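Folding and Storing Towels in a Shared Laundry Room
Project report, second term
Group: Rocío Gallardo, Krešimir Petkov, Boris Hodžić
Supervisor: Morfudd Parry

1. Introduction

In our residence the clean towels are kept on one shelf, and every person folds them in his or her own way. The result is that the pile falls over, and the colours get mixed between the floors. Our group wanted to find one way of folding which is easy to learn and which fits the shelf. The project started in February and was continued until the end of term.

2. Material

We used towels of different thickness, because a fold that is good for a thin towel is sometimes bad for a thick one. The shelf is 632 mm wide. We named this shelf arrangement Unolura, so that we could write it shortly in our notes.

All towels were washed at the same program before the first trial and dried on the rack by the window. We did not use fabric softener. Krešimir thinks it would change the results, but we had no time to check this.

3. Method

We compared 2 folds. In the first, which we call the square fold, the towel is folded in half, then in half again. In the second, the long fold, the towel is folded in three along the length and then in half.

Each member of the group folded every towel with both folds. The person who folded did not put the towel on the shelf; another member did this. After each trial the towels were opened, shaken and laid on the table again. Before starting we smoothed the corners by hand. We repeated the whole trial 7 times, always in the evening, when the room is quiet.

4. Results

The square fold was quicker for all of us. Boris was the slowest at the beginning and the fastest at the end, so practice is clearly a factor that we should have controlled better. The long fold gave a neater front edge, but it opened again when the towel was carried with one hand.

Thick towels made the most difficulty. If they are pressed hard, the pile looks flat at first, and after a short time it rises in the middle.
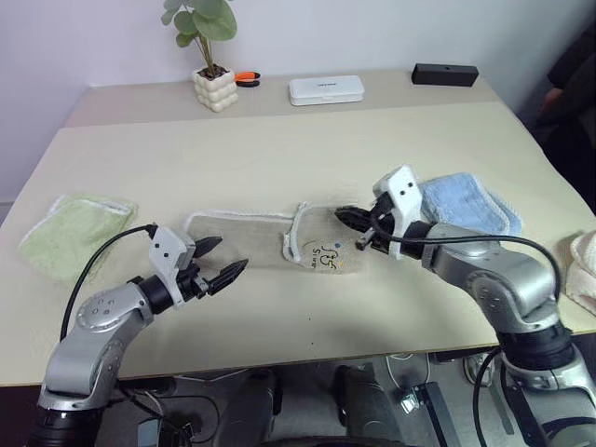 A coloured or white edging helps a lot, as the person can match edge to edge without looking for the corners. With an embroidered towel we prefer to fold so that the embroidery stays on the outside. It takes a little more care, and two of us had to start again several times before it was centred.

5. Discussion

For our shelf we recommend the square fold, with the thick towels at the bottom and the closed side to the front. The colours should be kept in separate piles for each floor. We are not sure if the same advice is right for bath sheets, which we did not test.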